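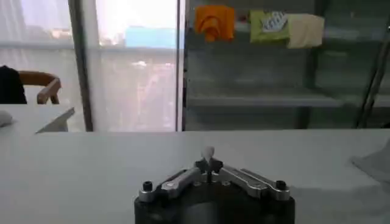 Figure 1. Light grey tabletop in the shared workroom at Cikwood, November.

4.2 Use of the shared rooms by small tenants

The second part of our study concerns the price of a shared workroom and how it changes the behaviour of the people who rent it. In Cikwood the building is divided in units, and the tenants pay either by the month or by the half day. We obtained the booking records of 7 rooms, with 1,244 bookings in total. The records were kept by the letting office, Zanetti, on paper cards, and we copied them by hand. For 2 of the rooms the cards from the winter months are missing, so we have left these rooms out of the seasonal comparison.

When the half-day price went up, we expected to see fewer bookings. The number stayed almost the same, but the bookings moved to the early morning - the cheapest time in the price list. Tenants who paid by the month did not change their hours. A similar movement was seen in the older building at Cuneck, although the rooms there are smaller and the neighbourhood has better bus service. In both buildings, more than 50 per cent of the cancelled bookings were cancelled on the same day, when the fee could not be returned.

We do not think that price alone can explain this. Several tenants told us that they prefer the morning because the loading door is free and the corridor is quiet. The office at Detora, which has one price for the whole day, also shows a busy morning, but a weaker one.
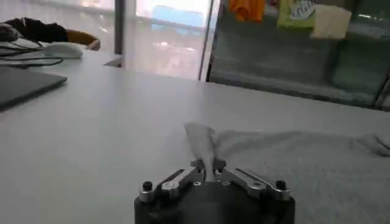 Ettore Russo, who read an earlier version of this section, objected that a fee which is never returned should be treated as rent and not as a penalty, and that our tenants had probably understood this before we did. We accept the first point. In Section 4.3 the lost fees are therefore added to the yearly rent of each tenant, and the totals are given with and without them.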